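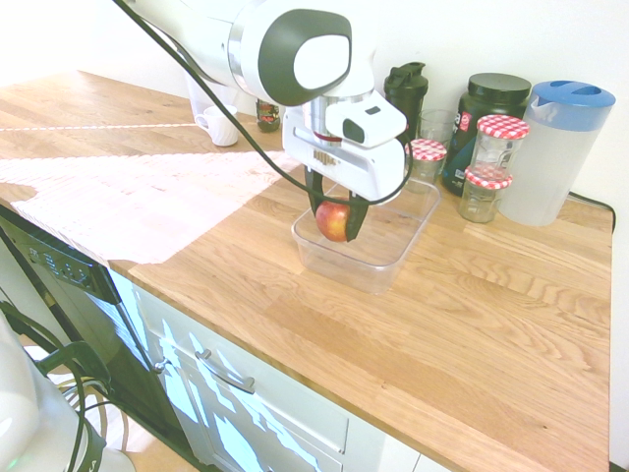
Contrôle de sécurité du poste cuisine, bras Heltari
Fiche remplie par Polyxeni Antoniadis, relue par Ottavio Bortolotti
29 novembre 2023

Merci à toutes et à tous de prendre le temps de lire les commentaires jusqu'au bout, je sais qu'ils sont un peu longs, mais c'est souvent là que se cache l'utile.

1. Fixation de l'embase : conforme
Vis resserrées au couple, rien n'a bougé depuis la dernière visite.

2. Câble le long du bras : à reprendre
La boucle noire passe encore bien près de la pince. Kamlesh, pourrais-tu ajouter un collier au-dessus du poignet, en laissant assez de mou pour la rotation ? Ce serait vraiment gentil.

3. Doigts de la pince : conforme
Essai avec une pomme, tenue juste à l'intérieur du bac transparent. Force réglée sur 5, et je vous en prie, n'allez pas au-delà avec des fruits.

4. Dégagement du plan de travail : à reprendre
Les bocaux à couvercle vichy, le verre et la tasse sont toujours contre le mur du fond. Je comprends très bien qu'une cuisine serve à cuisiner ! Mais le verre devrait rejoindre un placard avant toute mise en mouvement, et les deux bocaux empilés gagneraient à être séparés.

5. Arrêt d'urgence : conforme
Testé 4 fois, bras à l'arrêt puis en mouvement lent. Le bouton reste à portée de main de l'opérateur, jamais derrière lui.

6. Lumière : à surveiller
Le soleil blanchit une partie du comptoir. Un store baissé aiderait la caméra du poignet.

7. Lave-vaisselle et tiroir : conforme
Fermés pendant tout l'essai, à garder ainsi.

Points 2 et 4 à solder avant la reprise. Fiche n° 1277, à ranger dans le classeur Murnine.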